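SECTION 3: SETTING UP YOUR CROCK AND STARTING THE FIRST BATCH

By now the Ilura 823 should be out of its carton and you should have checked it for chips and cracks (Section 2). Now comes the good part! This section takes you from a clean, empty crock to a full one bubbling away on the shelf. Read it through once before you cut up any cabbage. Packing goes quickly, and it's no fun turning pages with salty hands.

What you will need

The crock, its lid, and both halves of the weight stone
Firm green or white cabbage, enough to fill the crock to the lower ring with a little to spare
Plain salt with no iodine and no anti-caking agent
A kitchen scale that reads in grams
A long knife or a slicer
Your largest mixing bowl
A jug of cool water for the moat (the channel around the rim)

If you bought the Prerken bundle, you will also have a wooden tamper. A clean fist works just as well, and plenty of us prefer it.

3.1 Washing the crock

1. Wash the inside with hot water and a small amount of plain dish soap. Use a soft sponge.

2. Rinse until the water runs clear and you can't smell soap. Smell the inside as well as the lid.

3. Wash the weight stones in hot water only. They are unglazed and will hold on to soap.

4. Stand the stones on edge on a rack and leave them until fully dry. Overnight is ideal.

CAUTION: Do not pour boiling water into a cold crock. Stoneware handles heat very nicely when it warms slowly, but a sudden change can crack it. The same goes for taking a crock out of a chilly garage and washing it in hot water right away. Let it come up to room temperature first.

NOTE: Fine lines in the glaze are normal in hand-dipped pieces from the Kostiuk pottery. A line you can catch with a fingernail is a different matter. Stop and call the shop if you find one.

3.2 Checking the moat

The moat is what makes this style of crock such a pleasure to use. Gas made by the cabbage pushes out through the water, and outside air stays out. You don't have to do a thing except keep it topped up.

1. Set the empty crock on the spot where it will live. Once it is packed it will be heavy, so choose now.

2. Fill the moat halfway with water and put on the lid.

3. Look along the rim. If the water sits noticeably deeper on one side, the shelf is not level. Slide folded cardboard under the low side and look again.

4. Leave it for an hour and check underneath for drips.

5. Lift off the lid and soak up the water with a towel.

Choose a place out of direct sun, away from the stove and the heating vents. Somewhere between 65 and 72 degrees Fahrenheit is lovely. Cooler than that and the batch will simply take longer. Much warmer and the cabbage can turn soft, so if your kitchen bakes all summer, think about the basement.

3.3 Cutting and salting

1. Pull off the loose outer leaves. Rinse the best of them and set them aside whole. You will want them in 3.4.

2. Quarter the heads, cut out the cores, and slice the cabbage into thin ribbons. They don't need to be perfect! Mixed widths give a nice mixed crunch.

3. Put the empty bowl on the scale, set it to zero, and weigh the sliced cabbage.

4. Work out the salt: 2 percent of the cabbage weight. Multiply the grams of cabbage by 0.02 and that is your salt in grams.

5. Sprinkle the salt over the cabbage and toss well with both hands.

6. Squeeze and rub the cabbage until it goes limp and there is a good puddle of liquid at the bottom of the bowl. If your hands get tired, walk away for half an hour. The salt keeps working without you.

7. Add caraway seeds, juniper berries, or grated carrot now if you like. For a first batch we love plain caraway.

CAUTION: Always weigh the salt. Spoon measures vary a great deal between coarse and fine salt, and too little salt makes an unsafe batch. Do not cut the salt down for taste. You can rinse the finished kraut on the plate if it is too salty for you.

3.4 Packing

1. Put a few handfuls of cabbage in the crock and press down hard. You want the air out and the liquid up.

2. Keep adding and pressing in layers. Pour in all the liquid left in the bowl.

3. Stop at the lower ring molded into the inner wall. The space above it is there for the stones and for the foam that comes in the first few days.

4. Lay the whole leaves from 3.3 over the top and tuck the edges down the sides.

5. Set both halves of the weight stone on the leaves and push down. Liquid should rise over the stones.

6. If it doesn't, wait until the next morning. Cabbage keeps giving up juice for hours. If the stones are still showing, top up with brine made from cool water and the same salt at 20 grams per liter.

7. Fill the moat, lower the lid, and give it a gentle turn so that it seats.

Write the start day on a piece of tape and stick it to the lid. You will be so sure you'll remember, and you won't.

3.5 The first days

Expect noise. A healthy crock goes blup, sometimes in the middle of the night, and the first time you hear it is a real thrill. The bubbling is usually strongest in the first week and then calms down.

Check the moat every other day and top it up as needed. Dry indoor air in winter can empty it faster than you'd think. When the crock cools at night it may draw a little moat water inward, so keep this water clean and change it once a week.

Leave the lid on! Every peek lets in air. Wait the full 14 days before the first taste, then use a clean fork and close up again promptly. Many people stop there and enjoy a bright, crisp kraut. Others let it go on for several more weeks, until it is properly sour.

3.6 Emptying and cleaning between batches

When the flavor suits you, move the kraut to clean jars, press it below its liquid, and keep it in the refrigerator. Then get the crock ready for next time.

1. Soak up the moat water with a towel before you tip the crock, so it doesn't run into the kraut juice. You will want to save that juice for soup.

2. Fill the crock with warm water and let it stand for an hour to loosen any salt ring.

3. Line the bottom of the kitchen sink with a folded towel before washing the stones or the lid. Stoneware chips easily against a hard sink, and the lid rim is the part you most want to protect.

4. Wash as in 3.1. Rinse well.

5. Simmer the stones in a pan of water, starting with the water cold, then let them cool in the pan.

6. Dry everything completely. Store the crock with the lid off or propped open with a cloth.
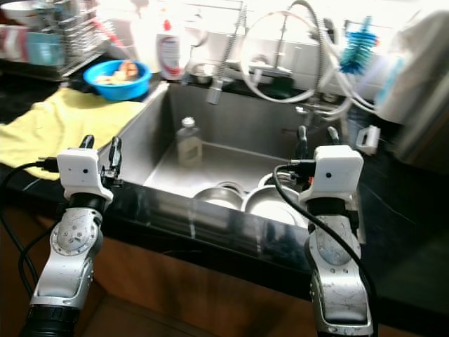
Dolores Ambrose says the drying step deserves far more space than we gave it in the last edition. She put her stones away after a quick wipe in May, found them furry with mold by the next cabbage season, and now leaves them on a sunny windowsill for 3 days before they go into the cupboard. We have tried her way and we like it very much. Light surface mold on a stored stone can be scrubbed off and the stone simmered again. A stone that still smells musty afterward should be replaced.

CAUTION: Do not use bleach on the stones. They soak it up and give it back to your next batch.

3.7 Quick fixes

No bubbles after 3 days: Check that the room is warm enough and that the lid is seated. Sometimes the gas slips out quietly and all is well.

Flat white film on the liquid: Usually kahm yeast, which is harmless. Skim it off, wipe the wall above the liquid, refill the moat.

Fuzzy growth in any color, or a rotten smell: Throw the batch out without tasting it. Clean the crock and start over.

Pink cabbage: Throw it out. The salt was too heavy or unevenly mixed, so toss longer next time.

Kraut juice in the moat: The crock was filled past the ring. Empty the moat, wipe it, and fill it with fresh water. Scoop a little cabbage out if it keeps happening.

Replacement stones and lids for the 823 are sold singly. Measure the inside of the crock neck before ordering, and see Section 4 for pickles, beets, and whole-leaf cabbage.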